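This site uses cookies to remember your settings. By continuing you accept their use. [Accept] [Read more]

Workshop notebook, textile bench
August, started after lunch

Continuing with the fleece and felt pieces for the Gimerier sewing kits. The last entry stopped at the colour test, so I go on from there.

The fleece from Wysocka came in 200 cm width and I cut it lengthwise, with the pile going down. The first lot I cut across and the edges became wavy when I stitched them. With the pile down the edge stays flat and I can sew 4 mm from it without pins. For the tight curves I still put pins, but few.

Needle: I changed from 90 to a finer one and then went back to 90. The finer one made a nicer hole but the thread was splitting, and two times I had to unpick the complete seam. Unpicking in fleece is slow work, the thread sinks into the pile and you cannot see it, only feel it with the nail. A piece of chalk rubbed over the seam helps a little. Please use white chalk only, the blue one from the drawer does not brush out.

Felt patches. I tried three ways to fix them:

- fabric glue only. Fast, but after one night under the weight the corners came up on most of the pieces. Maybe I used too little, the bottle says a thin layer.
- small running stitch around, one strand. Holds well. Looks a bit home made, which I like, but it takes long time for each patch.
- glue in the middle and one stitch at each corner. This is my choice for now.

For the pieces with small beads or pompoms the thread must go two times through and be knotted at the inside. I pulled on each with the fingers, strongly, and wrote the results in the Cernura folder. The ones with a single pass came off too easily. All single-pass pieces are now in the box marked "redo", please do not mix them with the rest.

Stuffing was not in my plan for this week but I made a trial with one piece. 20 g is too much, it becomes hard like a ball and the seam opens near the turning gap. I will try less next time and push it in with the back side of a pencil.

Brushing. After handling, the fleece gets flat and looks old. A soft toothbrush, dry, brings the pile back on the light colours. On the dark colours I see no difference. Do not brush over the felt, it makes small balls on the surface.

Later, same afternoon. Handling of the soft pieces on the table. The main thing I note is how the fabric folds when it is taken from two places: it does not keep any shape of its own, and the patches show you where the front is. With a plain piece in the same colour I lose the orientation quickly. So I would keep at least one patch with a strong contrast on every piece, also on the simple ones. 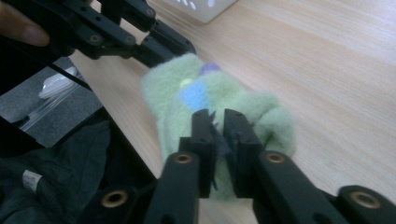

Mint green piece with the light blue patch, held at top and bottom on the light wood table.

Pale colours are nice to look at but a yellow-green detail on mint is almost lost. Lavender is better, and the light blue is well visible also when the fabric is crumpled. For the next lot I propose to leave out the yellow-green on mint and use it on the darker pieces only.

Stock: I have 186 felt shapes left from the Ratonell order, enough for the coming lot if I do not spoil many. Mint fleece is nearly finished. The remaining strip is too narrow for a full piece but good for tests, I put it rolled on the upper shelf.

To do:
- order mint fleece, same supplier, ask if it is the same dye lot
- repair the redo box, double pass and knot
- new blade for the round cutter, the old one jumps over threads
- try the glue again with more drying time
- write the washing test properly, my notes from the first one are not readable even for me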